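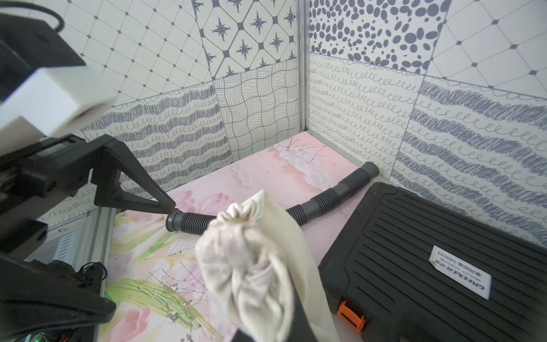
Gripper at the gray hose, with the tool case on the right

Print this page | E-mail this thread

furelbridge_9
So can these things do real chores yet? I'd pay 200 bucks tomorrow for one that puts my shop vac stuff away.

illow77
Not at that price lol. A hose is about the worst thing you could hand it, it bends wherever it wants. My nephew does better and he's 9.

prandham
Disagree! Soft stuff is coming along fast. I'd worry more about the knotted cloth bag, I can't get those open myself.

illow77
Fast for who? The quote I got for an arm was $2,797 and that was without a gripper.

furelbridge_9
Ouch. OK, I'll keep coiling my own hose for now.

E-mail this thread | Print this page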